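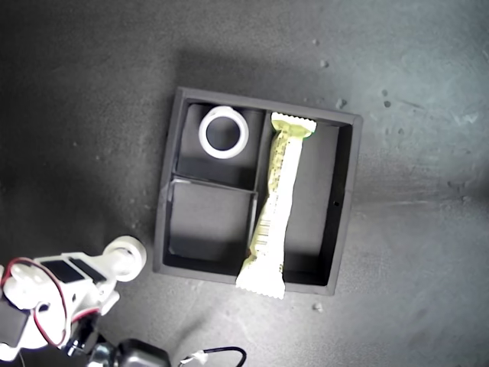 3.2 Parole hearings and time to release

The sample is made up of 484 closed files in which the parole board heard a person serving a sentence for homicide. Files were read in full by the first coder, Korkor Gyamfi, and a second coder, Kwadwo Akpalu, read them again without seeing the first set of codes. Where the two disagreed on the reason given for a denial, the file was set aside and settled in a joint reading. Files still open on September 5, 2023 were left out.

Figure 2. Months from first hearing to release, by number of earlier denials.

Most people in the sample were denied at least once. The reason written down most often was the nature of the offense, a matter that cannot change between one hearing and the next. Conduct in prison came second. Letters from the victim's family were on record in many files, but the board's notes seldom say how much weight they were given – in six files the letters are listed and then not mentioned again.

Release dates also slipped after a grant. In nine files the person stayed in custody past the date set by the board, in most of them while a home address was being checked. We count these as released on the day they left prison. Using the grant date in its place does not change the order of the groups in Figure 2.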